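Workshop > Notebooks > Room and furniture

Print this page | E-mail this page

2019-04-09, small tables, continued

Moved the white table off the seam between two carpet tiles this morning, because Antal has a theory that the seam makes it wobble. It wobbled in the new spot as well. Antal now has a theory about the floor.

Measured the height again. My November entry says 60 cm, the Kurnari delivery slip says 60 cm, and the tape says whatever it likes depending on who kneels down to read it. I'm leaving it at 60. If anyone wants it higher, the leg extenders are on the Vonditero order, number 823, along with the felt pads we have been expecting all winter.

Water bottle: stays as the thing on the table. I tried a mug last week and spent the afternoon with paper towels. A bottle with a cap on forgives a lot. Keep the label on, please. Somebody peeled one while thinking, and a bare clear bottle on a white top is very hard to see from the door, let alone set down in the same spot twice.
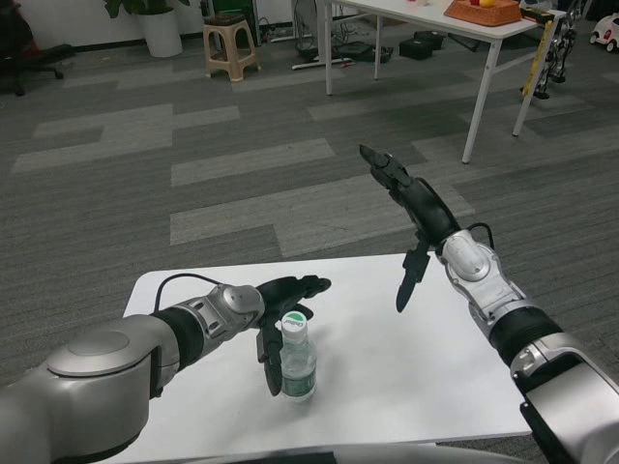 Fruit. Attila Illés asked whether the basket belongs to the room or to lunch. Ruling, until overruled: the orange basket belongs to the room, the contents belong to the room while they are in it, and anything found on a desk with a bite out of it belongs to the person whose desk it is. I priced a replacement basket from Andum in case this one starts to unravel. 42 with shipping, for a basket. We will be gentle with it.

The matte top was a good choice and I'd like that on record, as I argued for it against the glossy one. No glare from the ceiling lights. It does take pencil marks, and they do not come off with the blue cloth. The gray cloth works if you are patient and nobody needs the table.

The yellow tape lives on the back table. Its home was agreed on and should not be reopened.

To do:
- felt pads, chase again
- wipe both white tables
- cables on the floor near the back table: coil or tape down before one of us goes over
- ask Antal to stop putting folded cardboard under legs without writing down which leg

Comments (2) | Shares (0)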